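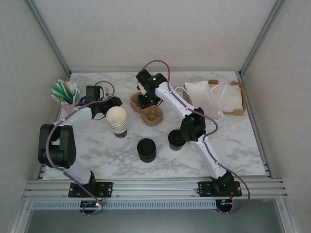 From: Meenakshi Thampi
Date: 12/12/20
Subject: Re: [drovel-users] Moving approval rules to the new workflow editor

On the Drovel list, the Kamath integration team wrote:

> The new editor replaces script rules with visual conditions. Existing
> rules are converted on import. In our testing all 100 sample rules
> came through without changes, and most admins should be able to
> migrate in an afternoon. We recommend switching before the old
> editor goes read-only in June.

I'd like to know which 100. We have 1059 rules across purchasing and stock, and I doubt the samples look much like them. Ours were written by different people over a long stretch, and plenty lean on things the old editor let you get away with, such as comparing a blank field to zero and having it come out true.

I ran the import on a copy of our setup last night. I picked 30 rules from purchasing and checked each by hand against the old results. Two of them came back with the opposite answer. No warning in the log, and the status column said "Converted" in green like all the rest. Both had a nested OR inside an AND, and the converter flattened the whole thing into one list of conditions joined by AND. If you have anything like

(amount > limit AND dept = "OPS") OR override = "Y"

go look at it before you trust it.

The second thing is units. Our item records keep a pack size and a reorder point, and the rule that stops a bad order compares them. In the old editor I could say which unit each side was in. The visual condition has a drop-down for the field and a drop-down for the operator, and that's it. Take the most ordinary thing we stock, paper cups. They come nested in a stack, like the white ones here next to the brown two-cup carrier, and the record can count by the cup, by the stack or by the case.

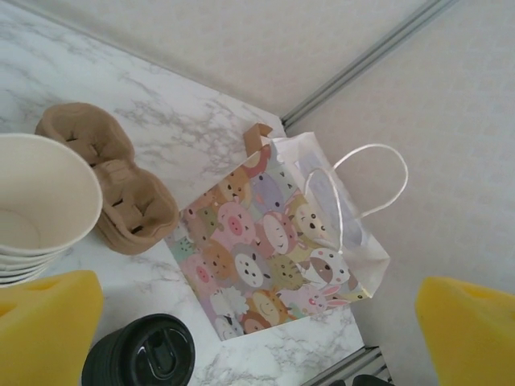 Without a unit on the condition, the rule compares whatever two numbers it finds. A reorder point in cases gets checked against stock on hand in single items, and it passes every time. White paper cups in a stack beside a molded pulp carrier are an easy pair to get wrong, as they'd both be "EA" in our item table and neither is bought that way.

Someone on the Grelura side told me the Ziritz plug-in adds units back. Maybe so. I couldn't find it in the docs, and I'm not keen to fix a missing feature with a plug-in that has its own upgrade schedule.

So, questions for Kamath. Is the list of sample rules public? Does the converter write out the before and after anywhere, even as plain text? And can the read-only date be put off for sites that report a failed conversion?

We're staying on the old editor for now.

Meenakshi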